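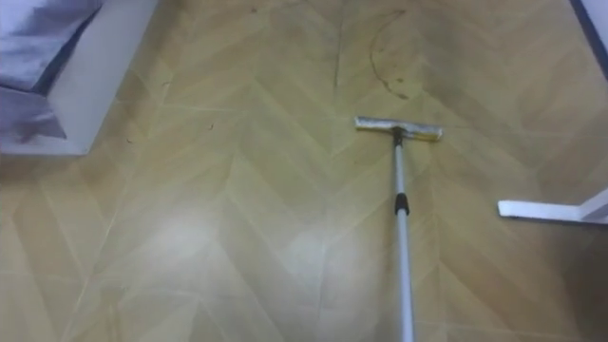 Bedroom floor, squeegee out, mid-morning.

March, and I have let another app tell me how to sleep. Day six. The program is called Hilach and it costs less than a decent pillow, so I suppose I can't complain much, but I mean to complain anyway.

Last night it gave me a score of 21. Out of what, it doesn't say. The night before was also 21, and I was awake from two until nearly five that night, listening to the pipes and composing a letter to the water company. Last night I slept like a sack of flour. Same number. The help page says the score "reflects your personal rest journey," and I read that line three times looking for information in it.

The routine goes like this. No screens for an hour before bed, except the one you need to open Hilach and tell it you've stopped looking at screens. A warm drink. Then 20 minutes of a man reading about a walk beside a river in a place called Usdale, which I can't find on any map. He describes the gravel. He describes the gate. On the third night I noticed that he goes through the gate twice without ever coming back through it, and after that I couldn't relax at all because I was waiting to catch him.

They also want a tidy bedroom. "A cleared floor is a cleared mind." I did the floor this morning anyway, since it needed it, and my mind is about where I left it. The light comes in low at this time of year and shows up every streak, so I can't say the floor and I parted on good terms.

My sister swears by the Telcombe method, which is older and comes in a paperback. I borrowed her copy. As far as I can tell it says to get up at the same time every day and not eat cheese. It takes 6 chapters to get to the cheese. There's a chart in the back where you shade in squares, and she has shaded hers up to the middle of one February and then, I see, stopped. I didn't mention it when she called. She says she sleeps wonderfully now. She has always slept wonderfully. She slept through a tree coming down on the garage when we were kids.
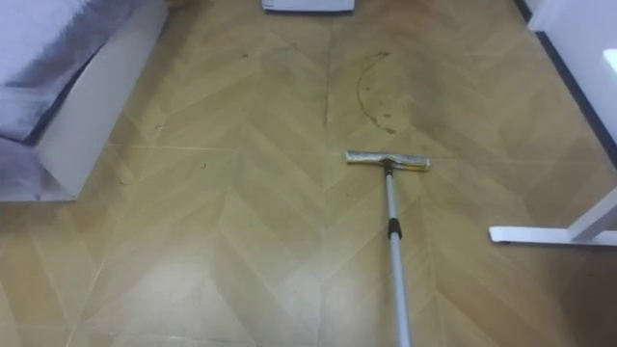

What bothers me is how ready I am to believe any of it. I am a grown woman who checks the unit price on rice. I don't read horoscopes. Somebody shows me a purple graph with a dip in it, though, and I stand there in my socks thinking, well, there's the dip. The graph had me in "deep restoration" at 10:15 one evening when I was on the couch doing the crossword. I'd like to think the crossword is that good for me.

Went for a walk after lunch to make up the steps, which Hilach also wants. I had 2804 by the time I got to the post office and would have guessed twice that. Either my legs are getting longer or it drops some. Bought stamps, and a bag of those hard pears that are never ready and then are past it. The woman ahead of me was mailing a lampshade with nothing around it except brown paper, and the clerk just took it.

Stopped at Kassab on the way home for tea. They have a new one by the register called Night Garden, up to twice the price of the plain chamomile depending on the size. I turned the box over. Chamomile, and then a bit of lemon peel. I bought the plain. I did look at the other one for a long time.

The trial is over next week and I've put a note on the fridge to cancel before they bill me. I expect I'll be asked if I'm sure, and then offered half price, and I would like it on record here that I intend to say no.

Letter to the water company still not written down anywhere. It was pretty good at three in the morning. Pears are in the bowl by the window. Going to try reading the dull history book tonight and leave the phone in the kitchen, which means digging out the old alarm clock and finding a battery for it.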